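Plodiseck data collection, bedroom layouts
Notebook entry, February 28, 2024

Goal for the session: continue drawer and door demonstrations in the bedroom set, two operators alternating, same control mapping as before. Target for the whole set is 2,000 accepted episodes. We had 400 accepted at the start of the session. Rejected episodes are kept on disk but don't count toward the total.

Setup

Simulator: Wolidance, current stable build, default physics step. Rendering left on the low shadow setting. Shadows come out blocky at this setting, and the edges step visibly on flat fronts and on the wall. I left it alone. Changing it partway through would split the set into two visual styles and we would have to track that in the metadata.

Rooms: from the Brabec layout pack. Five layouts loaded, shuffled per episode. Wall, floor and furniture colors are drawn again when the layout changes, and hold for the length of a block. The block with the orange dresser against the tiled wall is the one most of these notes refer to.

Recorder: Fallusine, writing the body view, wrist view, joint positions, gripper commands and the instruction string. Clock offset between body and wrist streams checked at the start of each block. One block had to be restarted when the wrist stream lagged by several frames and did not recover.

Start pose: robot placed in front of the furniture with a random yaw and a small random base offset. The yaw range is wider than last time. With the wider range, some starts put the panel between the robot and the rest of the room well inside the reach of the left arm, and the operator has to bring that arm forward with care even when the task only uses the right.

Procedure per episode

Read the instruction. Confirm the target front. Approach with the assigned arm, hold short of the handle until the gripper is aligned, then close and pull. Release, back off, mark the end. The other arm stays wherever it is comfortable but must not rest on anything.

The hold before contact matters for the labels. Fallusine segments the episode automatically using gripper speed, and if the operator goes straight in with no hold, the approach and grasp segments merge. I had to relabel a group of these by hand. Both operators have been asked to pause for a visible beat before closing.

The dresser is a good test of the instruction text. Its fronts are different colors and different sizes, so color alone is usually enough to name the target, but the instruction generator also uses position ("the drawer under the black one") and handle type. Several position phrases were ambiguous. "Lower left" was read by one operator from the robot's side and by the other along the tilt of the view. I have struck "lower left" and "lower right" from the generator and kept "under", "above" and "next to".

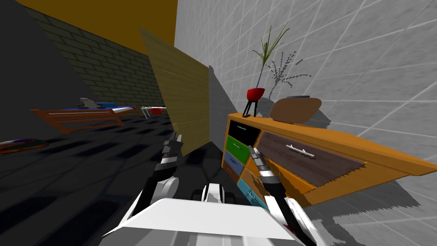

A comment left in the margin of the shared copy asks whether "next to" is any safer, given that the large brown drawer is next to nearly everything on that piece, and suggests that position phrases be generated only when exactly one front satisfies them. The same comment asks for a field recording which phrase template was used, so that failures can be grouped by template later.

Agreed on both. The uniqueness check can run off the scene file before the episode starts. Template field added to the Fallusine config. Episodes already recorded will show it blank. I don't plan to backfill.

Observations on the approach

With the right arm, the forearm passes in front of part of the dresser in the body view. Depending on the start yaw it covers some of the smaller fronts for most of the approach. The operators get around this by switching their attention to the wrist view early, but the policy gets both views at every step, and I would like to know how much it leans on the body view while the target is hidden. To be tested by masking one view at a time in training. Not part of this session.

Approaches on the small fronts are slower than on the wide one. Handle length is the obvious reason. The long handle on the brown drawer tolerates a poor lateral position and the small ones don't. If we keep sampling targets evenly by front, the set will have plenty of small-handle approaches, so no change to sampling for now.

The left arm tends to drift forward when the operator concentrates on the right. No contact with the panel was logged in the accepted episodes. Two rejected ones had it. I considered freezing the idle arm in software and decided against it, as we want both arms live in the recorded actions. Instead the recorder now gives a short tone if the idle gripper's distance to any surface falls below the limit.

Wrist view

The wrist view is what we rely on for the last part of the approach and for anything inside the furniture. The fingers come up from the lower edge and are always visible, so opening width can be read straight off the picture, and I spot-check it against the logged width. Agreement was good except in the restarted block.

Interiors are dark. With a front open, the back of the compartment is close to black and the wood grain is only just there. Anything small and partly in shadow is hard to judge for depth. The operators compensate by moving the wrist slightly side to side before going in. That motion is useful to us (it gives some parallax) but it also lands in the demonstrations as behavior the policy will copy. I would rather have it in than have the interior lit artificially. 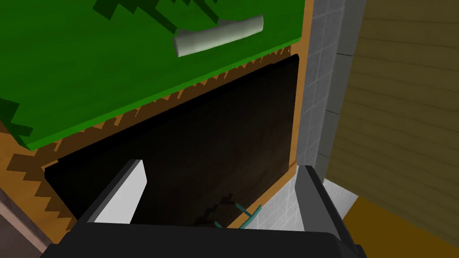
Shadow steps along the cabinet lip shift as the front moves, and the edge detector we use for the quick alignment check picks up the steps as corners. This produced a run of false alignment warnings in Fallusine. The warnings do not affect the data, only the operator's screen, but they are distracting. Threshold raised. If the warnings come back I will turn the check off for interiors altogether and rely on the replay.

Handle geometry: the collision shape on the bar handles is slightly larger than what is drawn. The fingers stop a little short of the visible surface on a correct grasp. For the operators this looks like a miss and they sometimes open and try again. Those retries are valid episodes but inflate the length. I will ask for the collision shape to be trimmed in the next Brabec update. For now, the operators know to trust the contact light.

Rejected episodes

Reasons, in no special order:

Wrong front opened. Mostly the ambiguous phrases above. These could be relabeled with a corrected instruction and kept. Decision open. My preference is to relabel, with a flag.

Grasp slipped partway through the pull and the operator did not recover. Rejected under the current rule. Slips followed by a recovery are accepted and tagged, and we need more of them.

No hold before contact. Relabeled where the hold could be found in the gripper speed trace, otherwise rejected.

Body stream dropped. Restarted block only.

Idle arm contact. See above.

Objects on the dresser top are not targets in this block, and the operators are told to ignore them. The planter and the oval piece leaning on the wall stay fixed unless bumped. If anything on the top moves during an episode, Wolidance writes an event and the episode goes to review. Review does not mean reject. A nudge to the planter with the drawer correctly opened is still a usable example of opening a drawer, and I would keep it with the event attached.

Consistency between operators

Compared approach paths for the same target from matched start poses. One operator comes in low and rises to the handle, the other comes in level. Both work. The level path keeps the forearm clear of the lower fronts for longer. I am not going to standardize on it. Variation in the approach is worth having as long as both operators see the same targets, so the schedule now alternates them within a block. Earlier, each took a whole block, and layout and operator were tied together in the data.

The fronts on the left column of the dresser sit close together and the gripper is often near the seam between two or more of them before it commits. From the body view alone I could not always tell which one was the target until late in the approach. Reviewers should have the instruction string on screen at the same time as the replay. It was in a separate panel and has been moved.
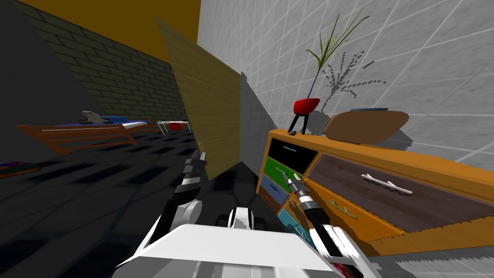 Replay check: took a sample of accepted episodes and ran the logged actions back through Wolidance from the stored start state. Most matched to the end. The ones that diverged did so at contact, during the pull, and all had a retry in them. I suspect the contact solver is sensitive to the first touch position after a reopen. Stored states every few frames would fix this at the cost of disk. Turned on for the next session as a trial, only for episodes with a retry.

Storage is fine for the moment. Wrist stream compresses well in the dark interiors, less well with the plank textures in view.

To do

Uniqueness check on position phrases, before any more recording.
Relabel decision on wrong-front episodes.
Send the handle collision note for the Brabec pack.
Confirm the idle-arm tone fires on both sides. It was only tested on the left.
Masked-view training run once the set is larger. Full target due in May.
Check whether the raised threshold hides real misalignment on the small handles.
Copy the restarted block's log out of the temp folder.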